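Home | News | Community | What's On | Sport | Contact

Trusside's monthly street market is back, and it's bigger

Reading time: 3 minutes

The Trusside street market returns this June after a long winter break, and if the list of stallholders is anything to go by, it's going to be a ripper. There are 129 stalls booked in, up on every market held last year, with everything from sourdough and smoked trout to secondhand records and potted natives (the grevilleas always go early, so don't muck around).

Gates is probably the wrong word for a market without any, but trading kicks off at 7 am and runs until 3 pm. Early birds get the pick of the veg. Late risers get the music, which starts mid-morning and carries on right through lunch.

The biggest change is to the layout. Stalls used to be squeezed into a single line along the shops, and anyone who has tried to push a pram past the dumpling queue will remember how that went! The new plan spreads things out over several blocks, with the hot food grouped together and proper seating beside it. Growers will have their own stretch closest to the bus stops, so you won't have to lug a bag of spuds from one end to the other. 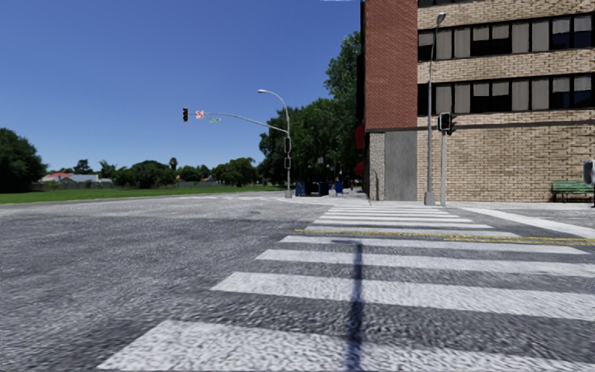
A striped crossing and open asphalt under a clear blue sky.

Putix, the little bakery that started out as a card table and one esky at this very market, is coming back with a full-sized stall and 15 kinds of bun. The cardamom knots are on the list, and so is the cheese and Vegemite scroll that sold out before nine at the last market of the season. It's lovely to see a business that now has its own shopfront still turning up at dawn to set up a trestle with everyone else.

Also on the bill is Strazds, the folk band whose accordion-heavy sets had half the crowd dancing in the spring. They'll play two brackets, with a kids' singalong in between. Younger visitors can get stuck into a lantern-making table too, and the finished lanterns will be hung in the library windows over winter, which should brighten up those dark afternoons no end.

There's a new repair corner as well, and this one has us properly excited. Bring a wobbly chair, a dead toaster or a jumper with a hole in the elbow and someone will have a go at fixing it with you while you wait. There's no charge, although a gold coin towards thread and fuses is welcome. One item each, please, and nothing that runs on petrol.

Gosard, the hardware store, is lending the tools and has put together a sharpening bench for kitchen knives and garden shears. Wrap your blades in a tea towel or a few sheets of newspaper on the way in. Last year's sharpening queue got so long that people were swapping lemons and recipes by the end of it, so there are worse places to wait.

Food runs from breakfast rolls and congee through to curries, gözleme and a wood-fired pizza van. Several stalls are offering a small plate as well as a full serve this time, so you can try more than one thing without having to be rolled home. Bring your own cup and the coffee carts will knock a bit off the price. 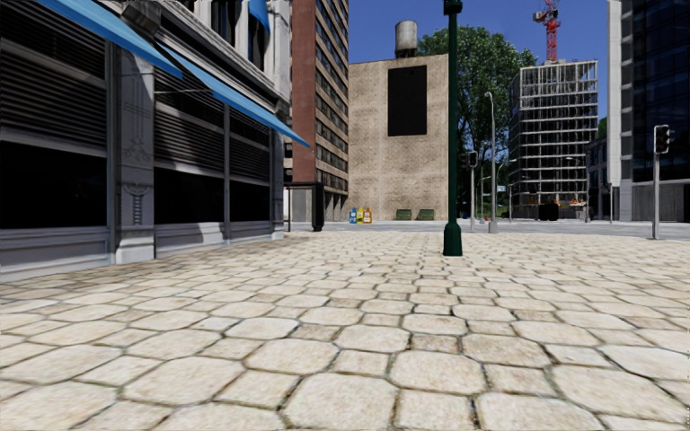 Can I bring my dog to the market?
Dogs on a short lead are welcome everywhere except the hot food section, and there'll be water bowls near the growers' stalls.

Getting there should be easy enough. Buses will run to their normal timetable, and extra bike racks are going in beside the library. Parking close by fills quickly, so if you're driving, the school oval is the best bet. It's a short, flat walk from there, and the stallholders at that end do a very good egg and bacon roll.

Rain won't stop it, either. Showers mean awnings and gumboots, and the band moves into the library foyer. Only a severe weather warning would see the market put off, and in that case a notice will go up on the library door and on the community page the night before.

Anyone keen on a stall for the next round can pick up a form from the information tent. Spots for plants and preserves are already taken, but there's still room for crafts, books and hot drinks. First-timers pay a reduced fee for their opening market, and spare trestles can be borrowed if you put your name down on the form.

We use cookies to improve your experience on this site. By continuing to browse you agree to our cookie policy. Accept | Manage settings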